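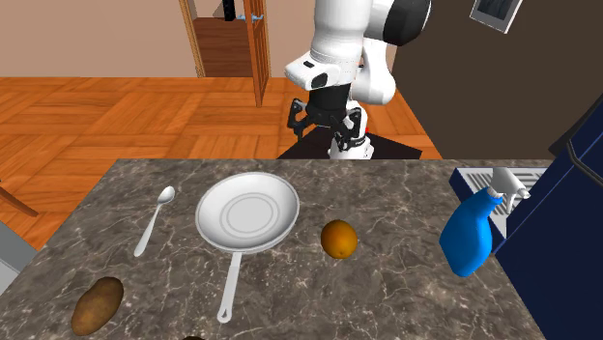

4.2 Marble as a surface for daily kitchen work

The second group of answers in the Holtia survey concerns natural stone. Of the 2580 households which returned the questionnaire, 1529 had a worktop that they themselves called stone. We must be careful with this word. In the follow-up visits in Grundgate we found that people used it for granite, marble, slate and also for several composite products that only look like stone. For this reason the results of this section are limited to the households where the material was checked by a member of our team, and the larger group is used only for the questions on habits.

Marble of a grey tone, as on the countertop in Figure 3 (computer rendering), was named more often than white marble when people were asked what they would choose for a new kitchen. The usual explanation was that grey hides small marks. This opinion is only partly supported by our observations. A dull mark left by lemon juice or vinegar is a change in the polish of the stone and not in its colour, and it becomes visible when the light comes from a low window. Two owners of grey marble had noticed such marks only after they changed the position of the kitchen lamp.

It is useful to separate two kinds of damage, which the respondents mostly described with one word, "stain". The first is etching, where acid reacts with the calcite and the polished surface is lost. The second is a stain in the strict sense, where oil, wine or coffee enters the pores. A sealer slows the second process but has little effect on the first. Many households did not know this difference — they had sealed the worktop again after every new mark and were disappointed with the product.

In the small test at Omilell we placed drops of five common liquids on polished samples, which were wiped after 8 minutes with a damp cotton cloth. Lemon juice and white vinegar left a mark on all the samples, sealed and unsealed. Olive oil left a darker spot on the unsealed samples only. Black tea and milk gave no mark that the two observers could agree on. The samples came from one supplier, Rutherford, and we cannot say how far the result holds for marble with a different density or finish.

The habits of cleaning were more varied than we expected. Roughly 200 respondents reported that they use a cleaner with vinegar at least once a week, and a part of them did so on marble. Others avoided every product and used warm water alone. The second group complained less about dull areas, but these households also cooked less often, so the comparison should be read with caution. The questionnaire was sent in November, when citrus fruit is bought in larger quantities, and this may have influenced the answers on acid marks.

A last point concerns the honed finish. Owners of honed marble mentioned etching less, although the reaction with acid is the same. The surface has no shine to lose, and the mark remains nearly invisible to the person who uses the kitchen each day. On the other hand, they mentioned oil more frequently, especially beside the hob. Section 4.3 treats this question together with the results for slate.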